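Jirus hand mill for spices: my review after long use

I bought the Jirus hand mill in November, in the household shop in Velley, and I have used it almost every day. Before that I had an electric grinder for coffee, which I also used for spices, and a stone mortar from Kpodo. Both are still in my kitchen and I will compare them further down. I paid for the mill with my own money. English is not my first language, so please forgive me if I call some part of it by the wrong word.

First, what it is. The Jirus is a mill that stands on the table. It has a steel body, a crank on the top, a small door on the side where you put in the spices, and a glass cup which screws on from below and catches the powder. The grinding part is ceramic. In the box there are also 2 spare rubber rings and a brush with hard hair. The instructions are one sheet of paper folded many times, and the English in them is worse than mine.

I have put it on the kitchen scales without the glass and it is 768 grams. For a spice mill I find this heavy, but the weight is useful. It stays where you put it. My sister-in-law has a lighter one from another maker and she must press it against her stomach when she grinds pepper.

What I grind in it

I cook mostly the food of my home, which means a lot of caraway, coriander, allspice and black pepper, and in winter juniper and cloves. My grandmother left me a cookery book, a reprint of one from 1864, and in it nearly every meat dish starts with spices which are "crushed fine but not to flour". I never understood this sentence when I had the electric grinder. With the electric one you press the button, and either it is still whole seeds or it is flour, and between these two there is perhaps one second.

With the Jirus I understand it. There is a small wheel under the crank, and when you turn it to the right, the powder becomes finer. It has clicks, but no numbers. I would like numbers. I have made a dot on the wheel with nail varnish for pepper and another one for coriander, and for everything else I turn it to the right until it stops and then count the clicks back. If you lose the count you start again. It is not a big problem, only a small annoyance in the morning when you want to be quick.

Black pepper is excellent in every position. Coriander is very good, though the light shells come out larger than the rest and if you want it really smooth you need a sieve. Caraway is good. Allspice is good if the berries are not too big. The big ones do not fall down between the stones by themselves, they sit on top and go round and round, and you must open the door and push them with a finger or the handle of a spoon. Cloves go well when you put in only a few. Cinnamon sticks I broke into pieces with the mortar first and then it worked, slowly, and my arm was tired. The instructions say cinnamon is allowed. I would say it is allowed but not pleasant.

Nutmeg it cannot do at all. I use a grater.

Keeping the spices

A mill like this changes how you buy. Earlier I bought everything ground, in whatever jar the shop had, and half of it was old before I came to the end. Now I buy whole seeds in bigger bags and fill them over at home. I keep the ones I use every week near the mill and the rest in the cupboard over the fridge, where it is unfortunately rather warm.
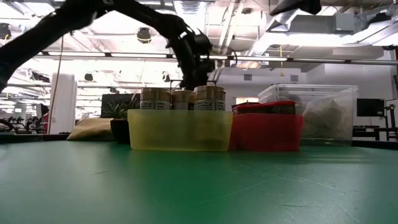 Whole coriander stays good for a long time, even in the warm cupboard. Ground coriander from a shop smelled of hay after one summer. So for me the mill has already saved some money, although I must be fair and say that I also buy more kinds of spices than I did before, and that eats the saving.

Some people in the comments of my old page asked if the glass cup can be used for storage. Yes, it can. You can buy a lid for it, but it is not in the box, and the shop in Velley did not have it. I ordered it and waited a long time. In my opinion a lid belongs in the box. When I grind pepper for two or three days I do not want to leave it open on the table. Until the lid came I used a saucer.

The crank and the hand

The crank is long enough, and the knob on the end is wooden and turns freely. This matters more than I thought. On cheap mills the knob does not turn and then it rubs on the palm. I have some trouble with my right thumb, and with the Jirus I can grind enough pepper for a whole stew without pain. With cinnamon, as I wrote, not.

The crank comes off for putting the mill in a drawer. It is held with a screw which you can open with a coin. Mine became loose by itself after the first weeks and I tightened it, and later again. I think a drop of oil made it worse. Now I check it when I clean the mill and otherwise I leave it alone.

One more thing about the hand: the side door. It opens upwards and it has a weak spring. If you have wet fingers it slips, and if you pour from a bag, part of the seeds will go on the table. I pour onto a piece of paper, fold it and let them slide in.
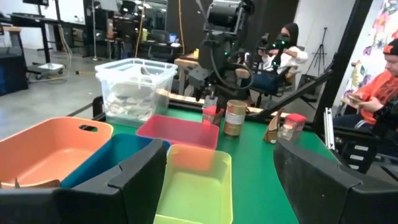

Cleaning takes me a few minutes. You must unscrew the glass, then turn the wheel fully to the left, and after this the lower stone can be pulled out. The first time I was afraid to break something and I pulled too carefully for a long while. You can pull quite strongly. Brush the stones dry. The steel body must not go in the dishwasher, only the glass can go. The instructions have a drawing of a tap with a cross over it for the stones, so no water there at all.

And then there is the smell. Cloves stay in the mill. After cloves I grind a spoon of dry rice and throw it away, and after this pepper is fine again, but if I make something sweet I can still taste a little of the pepper. If you bake much, you would need a second mill or you stay with the mortar for the sweet spices. I do the second.

Comparison with the mortar and the electric grinder

The Kpodo mortar is beautiful and I would not give it away. It is easy to wash, nothing can break in it, and for garlic with salt there is nothing better. But for pepper the corns jump out and roll under the cooker, and it takes long to get an even powder. It is also too heavy for me to lift down from a shelf, so it lives on the floor next to the bread box, and I bend for it only when I need it.

The electric grinder is quick. When I make a big amount, for example the mix for pickled cucumbers in summer, I still take it. It is loud and the powder gets warm in it, and I believe that the smell goes away faster afterwards, but I have no proof for this. My neighbour through the wall prefers the Jirus, I am sure.

I also tried for one week the hand mill from Domum, which a friend lent to me. It costs much less. It is plastic where the Jirus is steel, and the grinding part is ceramic as well. For pepper I could not see a difference in the powder. For coriander the difference was clear, the Domum one left many half seeds. The small box below held very little and it was pushed on, without a thread, so it fell off two times. For a person who only needs pepper I would say buy the Domum and keep the rest of the money.
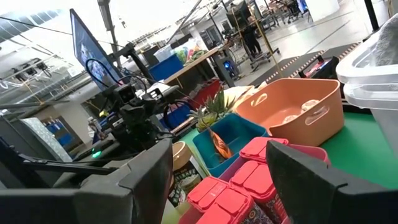
Page last changed: 8/29/20

I add a part about the guarantee, as several readers have written to me and asked.

The guarantee of the Jirus is 2 years. It is for the body and the crank, and for the stones only if they were broken already when you bought the mill. Keep the receipt, the shop wants to see it. I had to use the guarantee once. The thread on the steel part, where the glass is screwed in, had a sharp place, and it scratched the glass until small bits came off. I did not want glass in my food, naturally, so I stopped using it on the same day. The shop in Velley took it back without discussion and gave me a new one from the shelf. The new one has a smooth thread. If you buy one, go round the thread carefully with a paper tissue before you use it. If the tissue catches somewhere, change the mill at once.

The rubber ring between the glass and the body became hard, and I have put in one of the spare ones. It sits tighter than the old one did when it was new, and at first I had to use a tea towel to open the glass.

One reader asked about salt. The instructions say dry salt is allowed. I have tried coarse rock salt and it worked, but I would not do it every day with a steel body standing near the sink. Another reader asked about dried mushrooms. They must be really dry, so that they break with a noise. Mine were a bit soft and made a paste on the stones, and I needed an old toothbrush and a lot of time. Dried chilli works well, but open the window and do not look into the glass from close.

What I like: the weight, the even powder, the knob, the wide glass that is easy to empty with a spoon.

What I do not like: no numbers on the wheel, no lid in the box, the weak door, the screw of the crank.

I would buy it again at the price I paid. At the full price I would think about it longer, and I would first ask in the shop if I may unscrew the glass and look at the thread.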